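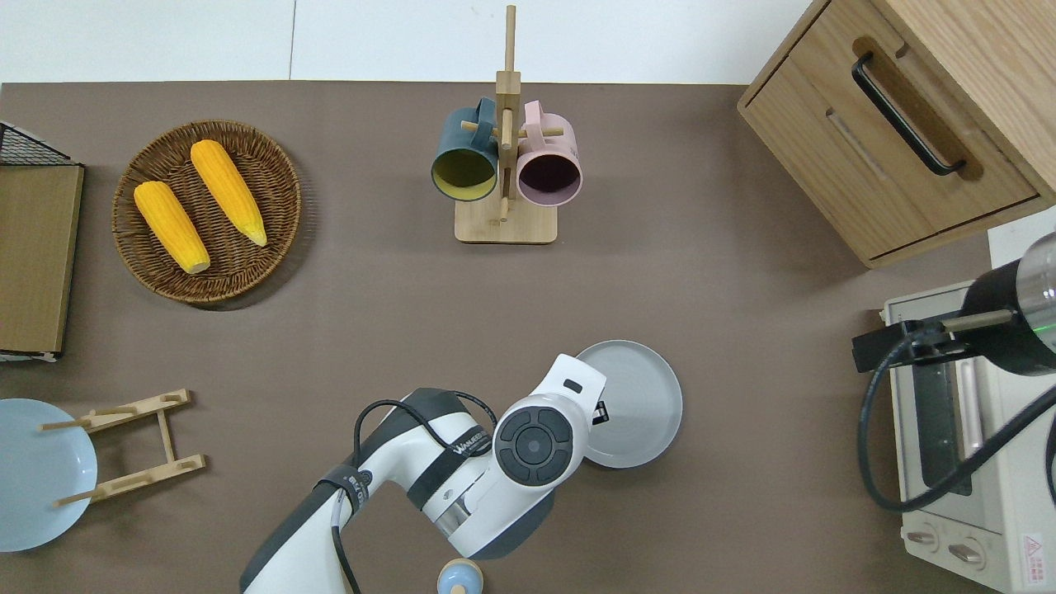 I have been trying to give up buying things for the kitchen since May, and I would like it noted that I lasted 14 days. The rule was simple enough: food yes, objects no. Then I walked past the closing-down sale at Mocanu, the homeware shop on Rurnthorpe high street, and came home with a garlic press. I already own a garlic press. I also own more mugs than I have friends, so I'm hardly the person to be sniffy about a mug tree that holds just two of them, one teal and one pink, which seems to me a level of self-control bordering on the religious.

My cupboard, by contrast, has to be opened with one hand held flat, ready to catch. There is a Fulard casserole dish in there that I have used twice, once as a doorstop. There are lids. I don't know what the lids belong to, and I suspect that whatever it was left in a house move and never wrote.

The trouble with decluttering advice is that it's written by people who find it easy. Hold each item, they say, and ask if you need it. I held a melon baller for a good while one evening and the answer was plainly no, and back in the drawer it went. You never know when there'll be a melon.

So I tried selling things instead. I put the Netach bread maker online for 198 pounds, which was a joke on my part, and then for 14, which was apparently a joke on everyone else's. The listing has now had 2521 views and a single message, asking if it also did rice.

It's back on the worktop. I made a loaf in it last night out of spite – dense, slightly grey, with the paddle baked into the bottom – and ate two slices standing up. The garlic press is very good, by the way. Much better than the old one, which I'm keeping as a spare.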